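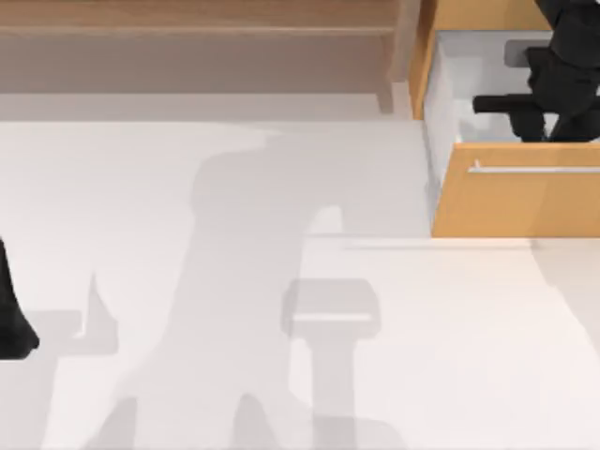

Küchenschublade klemmt im Winter – hobeln oder warten?

merja_aaltonen
27.10.2025
Hallo in die Runde, ich wende mich mal wieder vertrauensvoll an euch. Unsere Küche ist von Drenomholm, massive Fronten, geölt, inzwischen 15 Jahre alt und wirklich heiß geliebt. Seit die Heizung läuft, hakt die oberste Schublade auf den letzten Zentimetern. Im Januar war es genauso, im Sommer lief sie dann wieder wunderbar. Mein Mann möchte jetzt den Hobel holen, mir ist dabei ehrlich gesagt etwas mulmig. Was meint ihr?

spanfänger
Liebe Merja, bitte den Hobel erst mal im Keller lassen! Was weg ist, ist weg. Reib die Laufflächen mit Kerzenwachs ein – das hat schon meine Oma so gemacht, und ihre Kommode läuft bis heute.

Jayawardena_P
Da muss ich freundlich widersprechen. Wachs auf Holzleisten, gern, aber bei Metallauszügen sammelt es nur Staub und Krümel, und nach zwei Jahren hast du eine graue Paste darin. Schau erst nach, was überhaupt verbaut ist. Meistens ist bloß eine Schraube locker, und die Schublade hängt vorne ein wenig.
Viele Grüße, Pranab

spanfänger
Gut, bei Metall gebe ich dir recht. Bei Holz bleibe ich stur :) 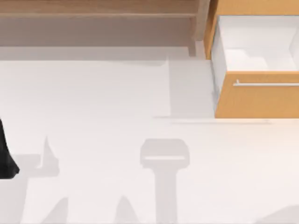 Thema verschoben nach: Möbel & Holzpflege

merja_aaltonen
Ihr seid so lieb, danke! Es sind Metallauszüge, und rechts hinten fehlte tatsächlich eine Schraube. Jetzt hätte ich noch eine Frage zum Öl: Jevuson oder Dafis?

eichenlaub571
Jevuson, dünn auftragen, nach einer Viertelstunde gründlich abnehmen. Dafis riecht bei mir noch nach drei Wochen.

Jayawardena_P
Bei mir riecht Dafis gar nicht, aber ich lüfte auch wie ein Weltmeister. Probier es an der Innenseite einer Tür aus, Merja, und berichte uns bitte!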